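About Prusow

We teach robots everyday chores by doing the chores ourselves, with the robot's hands. One of us sits at a pair of hand controls, the arm across the room copies every move, and the whole thing gets recorded from start to finish. After enough of those recordings, the robot starts to manage the job without us. We still get a kick out of it every time!

Prusow started as a side project in the back of a repair shop called Stostov, and we grew into our own rooms one March. There are 13 of us now. A few came from engineering, others from kitchens, sewing and piano teaching, and it's the second group who tend to be the smoothest drivers (we have a piano teacher who can set down an egg so gently it's hard to watch).

Most of our work right now is with food — picking it up, moving it between dishes and baskets, and putting it where a person would.
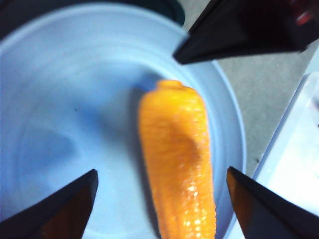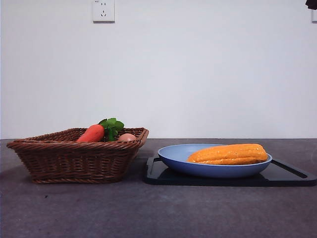
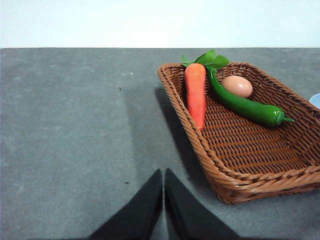
A good demonstration is slower than people expect. You line up, you wait a beat, you close the fingers, you lift. If you fumble and recover, we keep that take too, and it goes in with a note, so the robot has a chance to learn the recovery as well. Our longest-running set, Ritov, has 884 takes in it, and 619 of those were driven by people in their first year with us.

Some jobs are better taught by hand. For those we switch the arm to a loose mode, take hold of it at the wrist and walk it through the motion — wiping and stirring are great fun this way. Ansari is our name for the bench where we do it, and new folks usually spend their first 3 weeks there before moving to the controls.

We love visitors. School groups, home cooks and curious neighbors are all welcome to have a go at driving, and no experience is needed. The next open afternoon is Wed 15 December. Wear sleeves you can roll up, and ring the side bell when you get here.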